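Forums > Home Office > Desks and Worktops > Pale grey desktop, regretting it?

Started by Kelly Caldeira, October

kelly_c
So I finally swapped my old brown desk for one with a pale grey top, smooth, no pattern at all. Bought it second-hand from Horside for 60 quid. I love how calm it makes the room feel, but I'm worried about marks. I've had it 11 days and I'm already wiping it every time I put a mug down. Has anyone lived with one for longer? Do they yellow?

everaldo_p
Had mine four years, in a room that gets sun until tea time. No yellowing that I can see. It looks different depending on the light, mind - quite warm in the morning and a bit flat and chilly by the evening. I thought I'd bought the wrong colour for the first week. 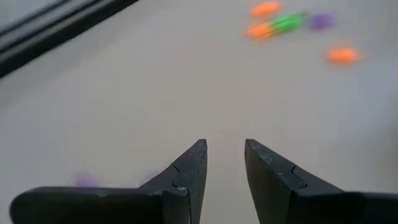 I use a damp cloth and a drop of washing-up liquid, then dry it off with a tea towel. Don't bother with the Uvirgate spray people go on about, it left mine streaky.

ollus36
Disagree about the spray! You're using too much of it. One squirt on the cloth, never on the desk. Mine comes up lovely.

everaldo_p
I did do it on the cloth. Still streaky. Maybe it's our hard water.

ollus36
Could be. I still wouldn't have a plain top again though, every crumb shows. Next one will be speckled.

kelly_c
See, I quite like that the crumbs show, at least I know they're there (my old desk was probably revolting). Do you both use a mat under the keyboard?

everaldo_p
Felt one, yes. Cut it down from a bigger piece.

ollus36
No mat, they slide about and drive me mad.

kelly_c
Right, felt it is - I'll measure up tonight. Thanks both!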